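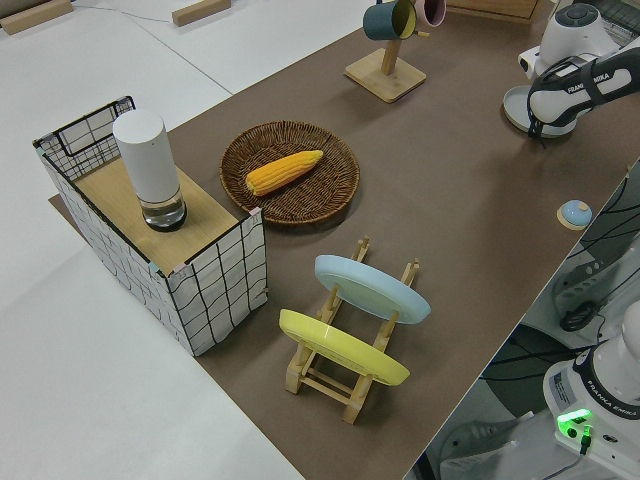 Recording a Tabletop Set: Step by Step
Written by Nusrat Mondal, updated 12 Jun 2024

These notes cover recording one set of kitchen examples for the Tikari model. A set is 200 episodes of up to 30 seconds each, all using the same objects. Read them through before your first session.

1. Lay out the table
Put the large items down first: storage box, dish rack, mug stand. Coloured tape marks the corners of the box, so check it against the tape before each block of episodes. The wicker plate goes near the middle of the table, where you can move it between episodes.

2. Choose the task
Take the next task from the Zarik sheet and copy its wording exactly. "Put the corn on the plate" and "place the corn on the plate" count as two different tasks once they are in the database, and Charmaine Naidoo then has to merge them by hand.

3. Vary the start
Turn the corn cob, swap the two plates in the rack, or shift the wicker plate by a hand's width. Change one or two things per episode. Leave the box and the mug stand alone until the block is finished.

4. Record
Check that the light on the arm's base is the colour given on the start-up card. Move the arm to its home pose, start the recording, then do the task at a steady speed. If you miss a grasp, try again within the same episode. Stop if the arm hits the table or the cable catches.

5. Label
Mark each episode as success, recovered or failed. Recovered means a missed grasp that was put right before time ran out. Keep the failed ones too.

6. Check before uploading
Play back every tenth episode. Look for dropped frames and for hands left in view at the start. In the last batch 66 episodes out of 3218 were rejected, most of them for hands in view.

Upload to the Sidau folder and tell Jahangir Pramanik the set number.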